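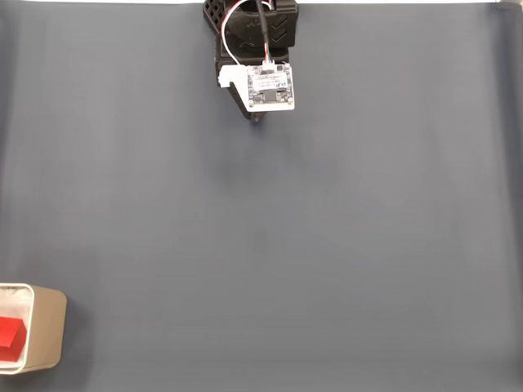

Clunness Tenants' Alliance Questions Elum's Claims on "Smart" Water Billing

Group asks city to hold off on expanding the program until the numbers are checked

CLUNNESS, February. The Clunness Tenants' Alliance today asked the city's utilities board to delay any expansion of the Elum water billing program, saying the savings promised to renters have not been shown in any document the public can read.

Elum took over billing at the Saavedra apartments last spring. Under the old system, water was part of the rent. Under the new one, each household gets a separate monthly bill based on readings from a meter under the kitchen sink, plus a service charge. Elum's sales material says the change "puts residents in control" and cuts water use by 10 percent.

The Alliance has asked three times where that figure comes from. The first reply was a brochure. The second was a link to the same brochure. The third request, sent to the company's customer care address, has not been answered.

"Maybe it's true," said Liesbeth Groen, who chairs the Alliance. "I'd be glad if it were. But 10 percent of what, measured when, and against which buildings? If you are going to charge people a fee on the strength of a number, you should be able to say where you got it."

Groen also questioned whether lower use, if there is any, has reached anyone's wallet. Rents at Saavedra did not go down when water was taken out of them. Residents now pay the same rent as before and a water bill besides. Elum has described this in letters to tenants as a "transition period." The letters do not say when the period ends.

The Alliance reviewed bills shared by residents on two floors of the building. Several show the same reading for two months in a row, followed by a much larger one. Elum's help page calls these "estimated reads" and says they are corrected automatically. Residents who called about them were told to wait for the next bill. The Alliance does not claim that the meters are wrong. It says that tenants have no practical way to find out, as the program has no outside testing and the meters sit behind a locked panel that only an Elum technician may open.

The board is expected to consider a plan that would bring the program to 2104 more apartments, including the former Skoltex mill housing on the east side. Much of the plumbing in the mill buildings is shared between units. The staff summary of the plan gives this one sentence, stating that "technical solutions are available." It does not name them or say who would pay.

The Alliance notes that the summary repeats the 10 percent figure without a source, and that parts of its wording match the Elum brochure closely.

Before any vote, the Alliance is asking the board to:

Publish the data behind the savings claim, including which buildings were studied and for how long.

Require an independent test of a sample of meters at Saavedra, with results posted in the lobby.

Cap the monthly service charge, and bar late fees on any bill based on an estimated read.

Explain in writing how water would be divided among households in the Skoltex buildings.

"We keep hearing that renters will save once they learn to watch their use," Groen said. "People in my building were already careful. A family with a baby can't do much less laundry. A leaking toilet is the landlord's job to fix, and now the tenant pays for the leak while they wait."

The Alliance has taken no position against metering in general. Members were split on the question at their last meeting, and some said they would welcome a fair bill for what they use. The request for a delay passed with support from both sides.

Residents who want their bills included in the Alliance's review can bring copies to the Saavedra community room before the board meets. Names and unit numbers will be removed before anything is shared. The board meeting is open to the public, and speakers must sign up by 5 p.m. on the day.

About the Clunness Tenants' Alliance

The Clunness Tenants' Alliance is a membership group for renters in Clunness. It is funded by dues and takes no money from landlords, utilities or billing companies.

Press contact: Liesbeth Groen, Clunness Tenants' Alliance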